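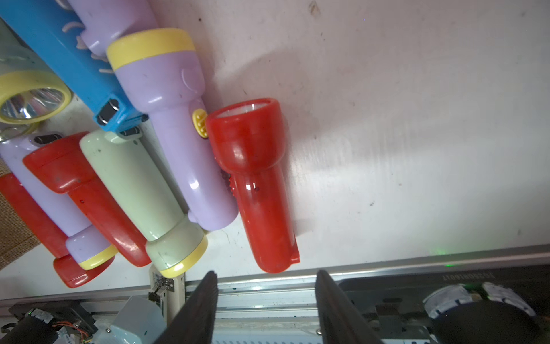 The Plekdale picking kit with its two gripper fingers near a red flashlight, part of a group of plastic flashlights in different colors.

Humier Opens Orders for Plekdale, a Picking Kit for Small Packing Rooms

Humier announced today that its picking kit Plekdale can now be ordered by small packing and sorting companies. The first kits will be shipped in September.

Plekdale is made for goods that arrive mixed and lie on a table without order. It includes a two-finger gripper, a small camera that is mounted close to the gripper, a rail for the table edge and the software. The customer teaches a new article by guiding the arm by hand, and 5 demonstrations are enough to begin. No programming is needed.

"Our customers do not have one product, they have a hundred, and next month they have different ones," said Constanza Salinas, product manager at Humier. "Flashlights are a good exercise for us. They are smooth, they roll, and they often lie one on top of another. The gripper must choose which one to take first."

Before the launch, the kit was tested at Gakent, a packing company for promotional articles. During the test period Plekdale worked with 376 different articles, among them flashlights, key rings and drinking bottles. Articles which the kit could not pick with enough certainty were left on the table for the staff.

"We were careful in the beginning, because our tables are old and our light is not the best," said Daniyal Rizvi, who is responsible for operations at Gakent. "The installation took 2 days. Now my colleagues teach the new articles themselves, usually in the morning before the first boxes are closed."

The kit is offered for purchase or for monthly rent. Both options include training at the customer's site and software updates. Transparent bags and very soft textiles are not supported in this version.

Installation and service will be provided by the partner company Ishida. Interested companies can request a demonstration with their own articles through the Humier sales office.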